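Harkitz to open refurbished trade counter and showroom in Sterkside

Surface supplier Harkitz will open its refurbished trade counter and showroom in Sterkside in March. The site will serve flooring fitters, small builders and householders across the Dernness area, and replaces the company's older counter on the Dafis estate.

The new premises cover 507 square metres. The ground floor holds the trade counter, a cutting room and a collection bay with parking for four vans. The showroom is upstairs and can be reached by lift or stairs.

Harkitz has supplied floor and worktop coverings in Dernness for 19 years. Demand from smaller firms has grown in that time, and many of them now order in short lengths for single rooms. The old counter was laid out for full rolls and pallets, which meant that short orders often had to be cut at the main warehouse and sent over the next day. Cutting will now be done on site while the customer waits.

The showroom will carry 200 sample surfaces, grouped by use: kitchens, bathrooms, hallways, workrooms and shops. Each sample has a card giving its price per square metre, its thickness and how it should be cleaned. Prices on the cards include VAT. Trade customers will get a separate list at the counter.
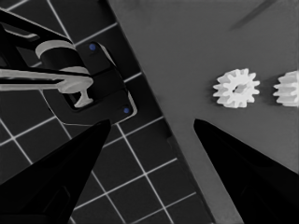

A dark surface with a white grid pattern.

Patterned and plain coverings will be stocked side by side. Gridded and tiled patterns are harder to lay than plain ones, as the lines have to meet at every join, and Harkitz will offer a free measuring sheet to anyone ordering them. The sheet asks for the length of each wall, the position of doors and the direction in which the lines should run. Staff will work out the amount needed, including waste, before the order is cut.

Sample loans will also change. Customers can now borrow up to four samples at a time and keep them for a week. A small deposit is taken for each one and paid back when it is returned. Samples can be handed in at the Sterkside counter or left in the drop box by the collection bay out of hours.

Trade accounts held at Dafis will move to Sterkside automatically. Account numbers, credit terms and discounts stay the same – customers do not need to fill in any forms. Orders placed before the move will be ready for collection at the counter named on the order confirmation.

The trade counter will open from 7am to 5pm on weekdays. The showroom will open at 9am and close at the same time as the counter. Both will open on the first Saturday of each month until noon.

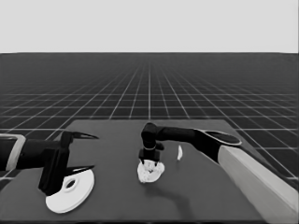 Will the Dafis counter stay open after the move?
It will close to new orders at the end of February, but goods already ordered can be collected there until the end of March.

A bus from Dernness town centre stops outside the Sterkside site. Drivers should use the rear entrance, as the front gate is for pedestrians only.

Notes to editors

Harkitz supplies floor and worktop coverings to trade and domestic customers. Requests for further details or a visit before opening should be sent to the press desk at the company's Dernness office.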